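Products Software Hardware kits Downloads Support Contact

Kan Pick Planner, release 6

Kan is the grasp selection and motion planning package in the Allau software line. It takes depth and color data from a fixed camera, proposes grasps for unsorted items in open bins, and returns a collision-checked trajectory to the arm controller. It runs on a standard Linux workstation and does not require a part model for each item.

The package is intended for cells where the contents of the bin change faster than anyone can maintain a parts library. Typical users are returns desks, mixed-goods packing lines and laboratories working on general manipulation. For cells that handle a single known part, the older Stestberg planner remains available and is usually faster.

How it works

Each cycle has three stages: segmentation, grasp scoring and path planning.

Segmentation divides the bin contents into candidate regions. Regions that touch each other are kept as a linked group until the depth edges between them pass a set threshold. The threshold can be changed per bin. A low value separates more items and produces more false splits on ribbed or patterned surfaces. A high value tends to merge a handle with whatever is resting on it.

Grasp scoring ranks finger placements on each region. The score combines contact width, approach angle, clearance for both fingers and the expected load from neighboring items. An item lying clear of the others will normally score above an item of the same shape inside a cluster. The weights are stored in a plain text file and can be edited while the planner is running. Changes apply at the start of the next cycle.

Path planning works from the full arm model, including the gripper, cable loops and air lines. Cables are represented as swept volumes attached to the wrist. Users who leave them out get shorter paths and, sooner or later, a snagged connector.

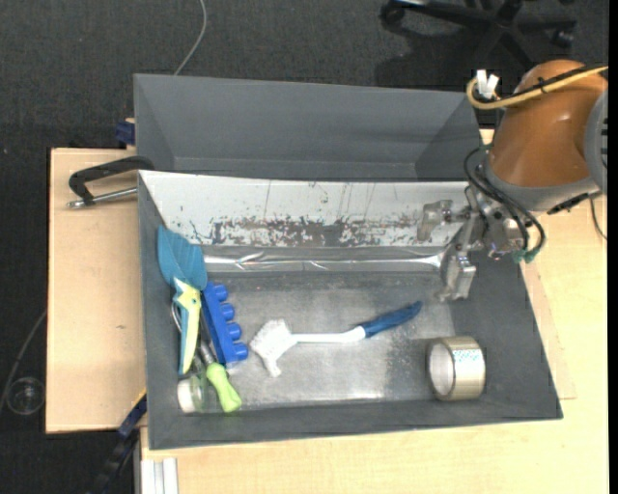
Bin walls are handled separately from bin contents. The planner stores each wall as a plane with its own margin, and the margin can be set to a smaller value on sides where the lining is sloped. After any change to a liner or insert, run the wall calibration again. The routine takes 53 seconds and does not need a calibration target.

Shiny and clear surfaces remain the main source of bad depth. Release 6 adds a reflection mask that compares color highlights with gaps in the depth image and marks those pixels as unknown. Unknown pixels are treated as occupied for path planning and ignored for grasp scoring. On glass and glossy film this gives fewer proposals, and the operator may need to lower the minimum score to get any at all.

"The mask is conservative by default," says Thierry Roussel, who maintains the perception module. "Start with the default, log a few hundred cycles, and look at the rejected grasps before you touch anything."

Two-bin operation

Source and destination bins are defined in one cell file. Either bin can take either role, and the roles can be swapped from a script when the source bin is reported empty. The place routine uses the same wall planes as the pick routine. Clamps and other fixtures outside the bins should be entered as boxes in the cell file; the camera is not used to find them.

Logging and replay

Every cycle is written to disk with the input images, the ranked grasps, the selected path and the controller response. Replay loads a logged cycle and runs it against the current settings without moving the arm. Two sets of weights can be replayed against the same log and the rankings exported as a table.

Interfaces

Command line, Python and a network service. The Ultitz operator console connects through the network service and is licensed separately. The service listens on one port, and access control is left to the host system.

The gripper driver covers parallel two-finger grippers with electric or pneumatic actuation. Suction tools are not supported in release 6.

Requirements

Workstation with a discrete graphics card and 32 GB of memory. Fixed camera with a clear view of both bins. Arm controller that accepts streamed joint positions. Disk space for logging depends on image size and cycle rate; plan on a separate drive.

Known limits

Items thinner than 3 mm lying flat on the bin floor are often missed. Thin wire loops are detected but scored low. Heavily scuffed bin floors may produce false regions under strong side light, which can be removed by recording a new empty-bin reference.

The update from release 5 keeps existing cell files. Weight files must be converted with the supplied tool. Order number 172-K covers one workstation and one arm, with updates through next August.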